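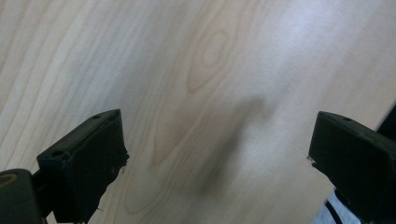

From: Kazimiera Malinowski
To: Ellerton Shared Workshop, members' list
Date: 12 April 2021
Subject: Re: Finger pads on the handheld gripper

Dear members,

I write in reply to the message quoted at the end. The pads on both fingers are to be replaced before further recording takes place. The material has frayed at the tips and should be removed in full. Please do not glue new strips over the old ones.

Replacement sheet is kept in the Becerra cabinet, second drawer. Cut four pieces, two for use and two for the spares box, and enter the change in the log under Flarnance build. The current pads were fitted at entry 876.

The finger blocks themselves will remain in service until the July review. Members who wish to propose a revised tip may send drawings to this list.

Regards,
Kazimiera Malinowski
Ellerton Shared Workshop

Bindu Fernandes wrote:
> The strips at the finger tips are lifting again. Should we
> trim them or order new fingers from Brilldale? I would like
> to reach 1,000 entries on the present set if that is allowed.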